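Workshop in Mösli teaches a robot arm with power strips and push buttons

Mösli, September 20, 2025

The small automation firm Gosonetti has opened its training room in Mösli to the public for one day, and many people from the village came to see how a robot arm is taught. The firm collects examples of simple handling work. From these examples, a computer program called Kalter should later learn to do the same work by itself.

The work is done with ordinary things. On the table there are push buttons and a power strip, and an operator guides the arm through one short task at a time. Every movement is recorded together with the pictures from the cameras. One such recording is called an episode.

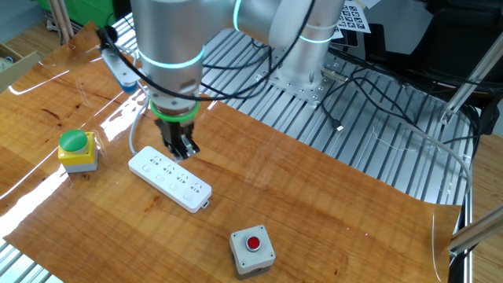

The gripper over the power strip, with a green and a red push button on the same table.

"We need many episodes of the same task, and they must not all look the same," says Burgi Rüegg, who leads the project. "If the strip lies always in the same place, the program learns only this place." For this reason the operators move the objects between the episodes and turn them in a new direction.

Since March the team has recorded 3000 episodes. Of these, 659 were taken out again after a check. Some had a missing camera picture, in others the operator had waited too long before the first movement. The rejected ones are kept in a separate folder and will not be used for the training.

Kálmán Vincze does most of this checking. He looks at each episode twice, first from the fixed camera and then from the small one at the gripper. The second view is harder to read at the beginning, he says, but it shows better if the gripper is in line with the object.

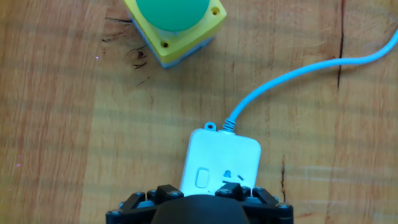
View from the gripper camera, with the power strip close in front and the green button behind it.

An experienced operator can record 130 episodes in a day. Frøydis Björklund, who joined the team in summer, needed two weeks to come near to this number. She worked before in a sewing workshop and finds that the two jobs have something in common – a calm hand and a lot of repeating. "In the evening I still see power strips," she said to the visitors.

Power strips are a good object for learning, according to Rüegg. They are long, they can lie in any direction, and the cable makes each situation a little different.
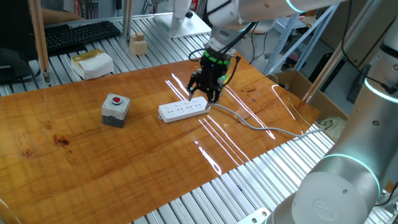 Both fingers of the gripper are down at the power strip, which lies beside a red push button.

The visitors could ask questions during the whole afternoon. Several wanted to know when the program will work without an operator. Rüegg did not want to give a date. The first training with the full collection is planned for this winter, and a partner workshop in Zukow will then repeat the tests on its own tables.

Gosonetti is also looking for two part-time operators for the Mösli room. Previous knowledge of robots is not necessary. Interested persons can write to the office until the end of the month.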